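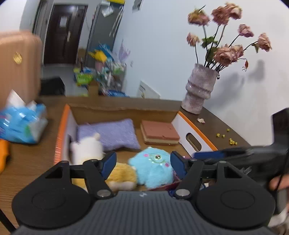
Figure 5-2. Approach to an open box of soft items, fingertips spread.

5.3 Demonstrating a Box Task with Two Hand-Held Grippers

This section describes how to record demonstrations in which an operator works with one Zestent gripper in each hand to move soft items into or out of an open box. It applies to all sites licensed under the Urer Task Teaching program. Operators must complete Section 4 (Pairing and Calibration) before starting.

For box tasks taught by remote control, see Section 6. Recordings made by the two methods must not be stored in the same task folder.

5.3.1 Before You Begin

Confirm the following:

The operator has signed in under a personal operator number. Shared numbers are not accepted.
Both grippers show a charge of 50 percent or higher.
The task card for the session is open on the tablet.
The table stands firm on the floor and does not rock when pressed at the corners.

Household clutter in the background is acceptable and does not need to be cleared. Other objects may also remain on the table, provided the operator can reach every part of the box without touching them. Vases, cups, and other items that tip easily should be placed beyond the far side of the box or removed.

CAUTION: Keep fingers, hair, and loose sleeves away from the linkages. The fingertips close with enough force to pinch skin.

5.3.2 Preparing the Box

1. Place the box on the table with its opening facing up.
2. Fold the top flaps fully outward, or remove them if the task card permits.
3. Slide the box toward the operator until the near edge can be reached with the elbows slightly bent.
4. Place the items listed on the task card. For an unpacking task, they go inside the box. For a packing task, they go on the table, to the left or right of the box as stated on the card.
5. Check that each item can be held at the thickest point you intend to grip. The fingertips open to 105 mm. Firm items wider than this cannot be used; plush items and cushions may be wider if they compress.
6. Tap Layout Ready on the tablet.

Note: Do not arrange the items in neat rows unless the task card asks for it. Items may lean on each other and may partly cover each other. Change the layout after every five recordings.

5.3.3 Recording a Demonstration

1. Pick up both grippers. Hold each by its handle with the wrist straight and the fingertips pointing toward the table.
2. Route the cables over the outside of the forearms. A cable may hang in view, but it must not lie across the box opening or catch on the rim.
3. Move both grippers to the start position, one on each side of the box and above the height of the rim. Open the fingertips fully.
4. Press and hold the start button on the right gripper until the tone sounds. Remain still for two seconds.
5. Move the first gripper down toward the item. Approach with the fingertips open and angled so that one pad will land on each side of the item.
6. Close the fingertips slowly. Stop squeezing when the item no longer slides between the pads.
7. Lift straight up until the item is clear of the rim, then carry it to the target area.
8. Lower the item until it rests on the surface. Open the fingertips fully before moving away.
9. Repeat steps 5 through 8 for each remaining item. Either hand may be used, unless the task card assigns a side.
10. Return both grippers to the start position and press the stop button.

The tablet displays the length of the recording. Box tasks are limited to 63 seconds. A longer recording is saved but marked for review.

Note: When one gripper is idle, hold it off to the side of the box at rim height. Do not set it down on the table during a recording.

5.3.4 Handling Soft Items

Plush toys. Grip the body, with the pads as deep into the fabric as the toy allows. Do not lift by an ear, a tail, or a sewn-on part. If a long-haired toy leaves fibers on the pads, wipe the pads between recordings.

Cushions and folded cloth. Grip one edge and lift until the item hangs free. The second gripper may support the opposite edge. When both grippers hold the same item, they must travel at the same speed – a cloth pulled tight between them produces a poor recording even when the item reaches the target.

Foam and other blocks. Align the pads with two opposite faces. Light marks on the surface from earlier sessions are acceptable. Replace a block when a corner has torn away.

Tissue packages and other film-wrapped items. Use these only when they appear on the task card. Shiny film can be confused with a moving object by the tracking software, so place such items outside the work area during all other tasks.

5.3.5 If Something Goes Wrong

Dropped item, inside the box or on the table. Continue. Pick the item up again with the gripper and finish the task. Recoveries of this kind are useful and should not be deleted.

Dropped item, on the floor. Stop the recording and select Discard.

Item touched by hand. Stop the recording and select Discard. Hands may be visible on the gripper handles, but they must never move a task item between start and stop.

Box moved. If the box has shifted by less than the width of a fingertip pad, continue. Otherwise stop, return the box to its place, and start a new recording.

Tracking lost. The gripper emits three short tones. Hold it still above the box until the tones end. If they continue, stop the recording and repeat the calibration in Section 4.2.

CAUTION: Do not pull on a gripper that is caught on the box. Open the fingertips, set the other gripper down, and free it by hand after stopping the recording.

5.3.6 Ending the Session

A full set for one box task is 315 accepted recordings, which may be shared among several operators. The count appears at the top of the task card.

1. Tap End Session and wait for the upload bar to fill.
2. Wipe the pads with a dry cloth.
3. Return the grippers to the charging dock, left gripper in the left bay.
4. Enter any comments on layout or damaged items in the session notes.

Operators at the Hastordale and Panagiotou sites should report damaged linkages or worn pads to Gerrit Jacobs, Equipment Support, before the next session. All other sites use the service form in Appendix B.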